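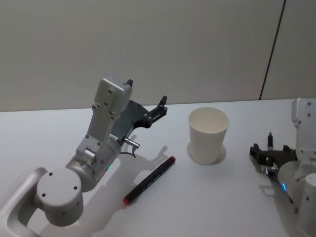 Call for participants: does a cup on the desk keep anybody tidy?

Posted 2025-01-03
Sessions run through February, Bellamy Building, Room 168
Payment: £80 for the full set, paid after the last visit

Every January somebody sells us a better way to keep a desk. I have bought most of them. I had the Plikwood tray with the sliding lid, and I had the stacking thing that came after it, and at the end of each year my pens were in my coat, in the fruit bowl and under the printer. So when Stornico asked us to look into small desk storage, I said yes on one condition, that we start with something that costs next to nothing. We are using a white paper cup, a plain white table and some black markers.

The claim we are testing is an old one and it turns up in nearly every article on tidy working. Give each object a home and people will put it back. I don't believe it, or at least I don't believe it in the cheerful form in which it is usually told. I think people put a pen back for as long as they remember they're being asked to, and then they lay it down wherever the hand happens to be. I would be glad to be shown otherwise, and that is where you come in.

What you would be doing

You come in four times, on four different days, and sit at a table. You do some ordinary paperwork with black markers: labelling envelopes, crossing things off lists, filling in a form that has been written to be as dull as a real one. There is a paper cup. On some visits we tell you the markers live in the cup, and on others we say nothing at all about it. At the end of each visit you clear the table for the next person, in whatever way seems right to you, and go home.

A visit takes less than an hour. You won't be told off for a messy table and you won't be praised for a neat one, so please don't practise. 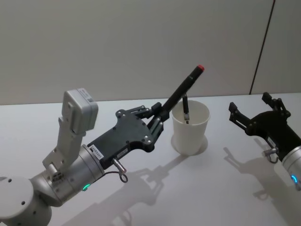
Who we are looking for

Adults who use a pen most working days. Office staff, teachers, people who run a stall or a workshop, parents who do the household forms at the kitchen table. We have had plenty of interest from people who already love storage. You are welcome, but we have enough of you. I would particularly like to hear from anybody who owns a pen pot and never uses it.

You should be able to:
come to the Bellamy Building four times in February
read and write plain English at an everyday level
sit at a table and handle a marker and a cup, with whatever adjustments you need (tell us and we'll arrange them)

Left-handed people, please say so when you write. Nearly all the advice I've read on where a pen pot should stand takes it for granted that the reader is right-handed, and I'd like a decent number of people for whom that is no use.

You can't take part if you work for Stornico, or for anyone who makes or sells desk goods.

What we can't promise

I have read enough of these notices to know they tend to say you will learn something about yourself. You may not. You may learn that you put pens in cups. We won't be giving out personal reports, tidiness scores or tips, and if a friend tells you the study will sort out your home office, your friend is wrong.

Nor can I promise the result will be interesting. It is quite possible that a cup helps a bit, for some people, on some days. If so we'll say it in those words. Stornico have agreed in writing that they see the findings when everyone else does, and that they can't ask for changes. I wouldn't have put my name to it on other terms.

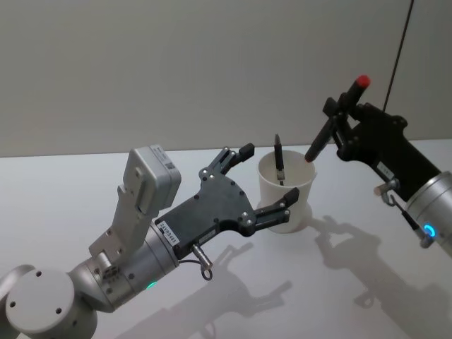 Hazel Pettigrew

A few things people have already asked me.

Why markers and not biros? A marker dries out if the cap is left off, so there is a small cost to being careless with it. A biro will put up with anything. We also wanted something thick enough to stand in a cup without sliding down out of sight.

Why a paper cup? A proper pen pot says what it is for. A paper cup could be for tea. Tobias Tillman, who will be running most of the visits, thinks this will spoil the whole thing and that people will want a handle or a label or some sort of divider. He may be right, and we have a bet on it. Tips up or tips down is also left to you. There are strong views on this in our office and I am tired of all of them.

Will it be the same in a real office? No. A real desk has a phone, a sandwich and three things belonging to somebody else.
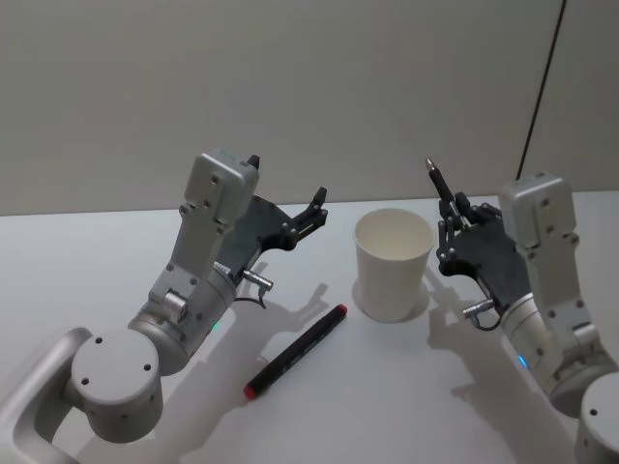 I know that a bare white table is an easy place to be tidy. It's the first thing I would say against the study if it were someone else's. But if the habit won't hold there, with one cup and very few things to put in it, I can't see it holding on a shelf full of matching boxes – and it is the boxes that people are being asked to pay for.

How to apply

Write to Tobias Tillman at the Bellamy Building front desk, or leave a note there marked Cup Study. Give us:
your name and a way to reach you
the days you can manage in February
which hand you write with
where you think your nearest pen is at this moment, without looking

That last one is only for our own curiosity and has no bearing on who gets a place.

If you come to all four visits you get the £80. If you stop early you'll be paid for the visits you made, at £20 each, and you don't have to tell us why. Travel within town is not covered, I'm afraid. Tea is, and it comes in mugs.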